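**Ceiling fan hums at low speed on a new wall control, silent at full speed**

Asked by Mariann Kiss in Electrical / Fans and Ventilation

I replaced the wall control for a bedroom ceiling fan in August and have had a hum ever since. The old control was a rotary three-speed unit that failed on the middle setting. The new one is a slide control I had left over from another room. It sits in a single-gang metal box with one switched hot, one neutral bundle that is not connected to the control, and a ground.

Symptoms:

- High: no audible hum. Blades turn at the same speed as before.
- Medium: faint hum, audible if the window is closed.
- Low: loud hum from the motor housing. The wall plate is also warm to the touch after an hour.
- The light kit is on a separate switch and is not affected.

The fan is a Flaro with a pull chain, and the chain is set to high. The motor is the older AC type, no remote receiver in the canopy. I have tightened the blade screws and the canopy screws, and the hum does not change if I hold the housing steady with a gloved hand. The ceiling box is fan-rated.

I measured voltage at the fan leads with a basic meter and got 64 volts on low. I don't know if that number means anything. Wiring is as follows: black from the breaker to one black lead on the control, other black lead to the fan, green to ground. 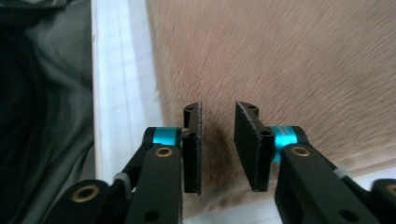 The house is in Tornstead and was rewired before we bought it, so the cable itself is in good condition. I have no reason to suspect the breaker. It has never tripped.

Is the control defective, or is this the wrong type of control for the motor? I would like to keep a wall control and not go back to the pull chain.

---

**Answer 1 – Jairo Quispe** (accepted)

Check the label on the metal yoke of the control. I expect it says something like "incandescent / LED dimmer" and does not mention fans or motors. A slide control left over from another room is usually a lamp dimmer, and your symptoms match one.

A lamp dimmer works by chopping part of each AC half cycle. A filament tolerates that. An induction motor gets a distorted waveform with a lot of harmonic content, and the windings and laminations vibrate audibly. The lower the setting, the more of the wave is missing and the louder the hum. At full the dimmer passes almost the whole wave, so the motor is quiet.

Your old three-speed rotary was most likely a capacitor type. It puts a capacitor in series with the motor and drops the voltage while leaving the waveform close to a sine. That is the type you want again. It will have fixed steps instead of a continuous slide.

The 64 volt reading is not reliable. A basic averaging meter assumes a sine wave and reads wrong on a chopped one. You would need a true-RMS meter to get a usable figure.

What I would do:

1. Stop using the slide control now. A lamp dimmer on a motor load is outside its listing, and the warm plate is a concern. Leave the breaker off or disconnect the control.
2. Buy a three- or four-speed fan control rated for one ceiling fan. Compare its amp rating with the nameplate on the motor housing.
3. Breaker off, verify dead with a tester at the box, swap the two hot leads and the ground. Some capacitor controls are bulky, so fold the wires to the back of the box before you push the control in.
4. Leave the pull chain on high. Running the chain on medium with a wall control stacks two speed reducers, and the motor may fail to start.

The neutral bundle can stay capped unless the new control calls for a neutral.

> **Mariann Kiss:** The yoke says "dimmable LED / incandescent only." Breaker is off. Does it matter that the replacement I found locally has four steps and the old one had three?

> **Jairo Quispe:** No. The fourth step is just another capacitor value. Check the amps and the box depth.

---

**Answer 2 – Ruth Ayala**

Agree with the above. One addition: if the fan has already run for some weeks on a lamp dimmer, spin the blades by hand with the power off. They should coast freely and stop gradually. If they drag, the motor has a bearing problem that a new control won't cure.

Also, some faint hum on low is normal with a capacitor control on an older fan. If you can only hear it standing directly underneath, I would leave it alone. A rubber isolator between the hanger bracket and the ceiling box sometimes helps, but only if the manufacturer allows it.

---

**Answer 3 – Marina Koutsoukos**

Mine hummed too, in our place in Brenotstead. Turned it up to high and it stopped. Ran it that way for 7 years.

> **Ruth Ayala:** This is not a fix if the control is a lamp dimmer. It is still the wrong device at any setting.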